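How a Robot Learns to Tidy a Shelf

Think about the first time you tied your own shoelaces. Somebody probably showed you, and then you tried it yourself. It went wrong a lot. After plenty of goes, your fingers knew what to do.

Robots can learn jobs in a similar way. They need to be shown, and they need to be shown many, many times. This page explains how people collect all those turns, and what the robot does with them.

What is an example?

In this sort of work, an example is one complete go at a job. Say the job is "pick up a box and put it in the basket". One example starts with the robot arm waiting above the shelf. It ends when the box is in the basket and the arm has gone back to its starting place.

While this is happening, a computer saves two kinds of information. The first is what the cameras see. The second is how the arm moves: how far each joint bends, how fast it turns, and when the gripper opens and closes. A joint is a place where the arm can bend, like your elbow or your wrist. The gripper is the part that holds things.

The pictures and the movements are matched up in time, so the computer can tell that when the box looked like this, the arm moved like that.

Who moves the arm?

At first, a person does. The person is called an operator. Some operators hold a small handle, and the robot arm copies whatever the handle does. Others use a controller a bit like the ones for computer games.

Achilleas Vlachopoulos is an operator at a robot workshop in Nistcombe. The project he works on is called Mutow, and its job is to teach an arm to stock shelves and take things off them.

"You have to move smoothly," he says. "If I wobble, the robot learns to wobble. When I started I was much too quick, and we had to throw away my whole first morning."

A good operator can record 20 examples before stopping for a rest. Holding your hand steady is tiring, and tired people make mistakes.

Why does it need so many?

You could probably pick up a cereal box with your eyes half shut. You have been picking things up since you were a baby, so you know how to do it with a new box, even one you have never seen before.

A robot that has only seen one box in one place can get stuck very easily. Move the box a little to the left and it may close its gripper on thin air. Turn the box sideways and it may try to hold the side that is too wide.

The Mutow team wants 2,000 examples for the shelf job. By the time the team stopped for the January check, they had 327 they were happy with, so there was a long way to go.

What gets changed each time?

If every example were the same, the robot would learn only one thing. So the team makes small changes between goes. Here are the main ones.

1. The place. Boxes are moved forwards, backwards and sideways.

2. The neighbours. A box standing by itself is easy to reach. A box with others beside it is harder, because the gripper needs room for its fingers.

3. The kind of packet. Tea, oatmeal and granola don't all come in the same sort of packet. Some stand up stiffly in a box, and others are pouches.

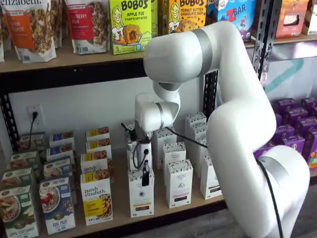
4. The light. The blinds go up or down, and the lamps are switched on or off.

5. The operator. Everyone moves a little differently, so 2 people take turns.

What happens to the mistakes?

Each example is watched again afterwards. If the arm knocked something over, or a camera stopped working, the example gets a label that says so. Many of these are left out.

Some mistakes are kept on purpose. If a box slips and the operator manages to catch hold of it again, that is useful. It shows the robot how to put things right.

How does the robot learn from them?

The examples go into a computer program that can find patterns. It looks at a picture and guesses how the arm should move next. Then it checks its guess against what the operator did. If the guess was wrong, the program changes itself a tiny bit and tries again. It does this over and over, for hours or even days.

After that comes the test. The operator lets go of the controls and the arm tries the job alone. A person stands close to the stop button the whole time.

Try it yourself

You need a friend, a scarf and three empty boxes. Put the scarf over your friend's eyes and ask them to pick up one box. You may only say "left", "right", "forward", "back", "down", "open" and "close". Now move the boxes and have another go. Write down how many words you needed each time, then swap places.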